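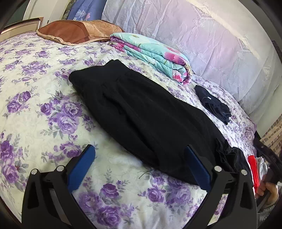 I finished sorting the Kirnel commons in December, which is later than I planned. The set has been in the closet in two long boxes since I moved, and every time I opened one of them I found a reason to close it again. This time I kept going until I had a want list I could trust.

The list came to 33 cards. I had been telling people it was closer to a dozen. The trouble was my old checklist, which I marked up in pencil years ago and then marked up again in a different pencil. Some of the check marks meant I owned the card. Some meant I had a trade lined up for it, and a few of those trades never happened. I threw the checklist away and started over on a clean sheet, with the cards in front of me.

For anyone who didn't collect it, Kirnel was a minor league baseball set sold mostly at ballparks and in a few grocery stores. The cards are thin, the backs are printed in green on gray, and the photos are nearly all the same guy-with-bat-on-shoulder pose. I like it anyway. It was the first set I bought with my own money, and the Didstead team is in it, so I saw a lot of those players in person from the cheap seats on the third base side.

The high numbers are the hard part. They came out late in the season, when most of the ballparks had stopped ordering, and you don't see them in the bargain boxes. Most of what I need is up there. The rest are low numbers that I either traded off as a kid or ruined with a rubber band.

I took the list over to Kemeys, the card shop next to the tire place, and went through their minor league boxes. They aren't in any order. They used to be sorted by team, but people pull a stack out and put it back wherever there's room, and I've done it myself. I was there until they turned the sign around at 6 p.m. I came out with eight cards off the list, all of them low numbers, and one team card I already had in better shape. I bought that by mistake because I had written the number down wrong on my brand new clean list. So much for that.

The eight cost less than lunch. One has a soft corner and one has a ballpoint dot on the back. I'm not picky about this set. If the front is clean and there's no crease across the face, it goes in the binder.

The binder is a separate story. I had the first half of the set in old pages that had gone cloudy, and a couple of them were sticking to the cards when I pulled on them. I switched everything to Nestard pages, the nine-pocket kind that load from the top. They're a little tight. You have to ease the card in with your thumb on the back, and if the card is already soft at the corners you need to take it slow. Once the cards are in, they stay in, and the page lies flat. I did the whole low series over two evenings with the radio on.

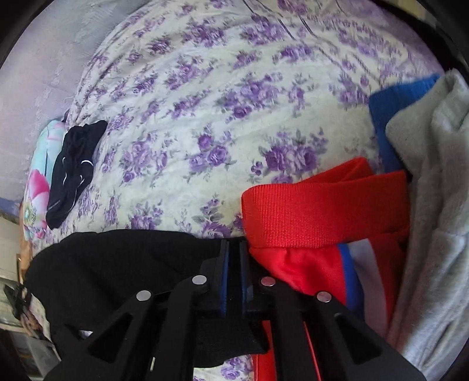
Is it worth putting cheap cards like these in new pages?

I think so, if you plan to look at them. The pages cost me more than a lot of the cards did, and I would never get the money back. But the cards were doing nothing for me in a box, and now I take the binder out and flip through it while I'm waiting on the oven. If you only want to store them, a plain cardboard box in a dry closet is fine.

After Kemeys I emailed Kwaku Agbeko, who I've traded with on and off since the message board days. He collects catchers, all catchers, any league, any year, and he tends to buy whole lots to get one or two of them. I sent him the list and asked if he had any leftovers. He wrote back the same night with four high numbers he could spare. He wanted catchers, of course. I went through my doubles and found four that he didn't have, one of them from a police safety set I'd forgotten I owned.

We each mailed a plain envelope with the cards in a sleeve between two pieces of cereal box. His got here first. All four are sharp, and one is the Didstead manager, who spent most of the games I went to sitting on an upside-down bucket. On the card he's standing up and looks uncomfortable about it.

I also asked Kwaku about the last card in the set, the checklist. He's seen one, at a show, in a case, with a price on it that he said made him laugh. Everybody wrote on theirs or tossed it. I'd be happy with one that's been marked up. I've got no business complaining about somebody else's pencil.

That leaves me with 21 to go. I've typed up the numbers and put them on the want list page, and this time I checked every one against the binder before I posted it. If you have any of them, send me an email and tell me what you collect. I have a lot of doubles from the low series and a shoebox of other minor league stuff I haven't gone through yet. Condition doesn't matter much, as long as there's no tape.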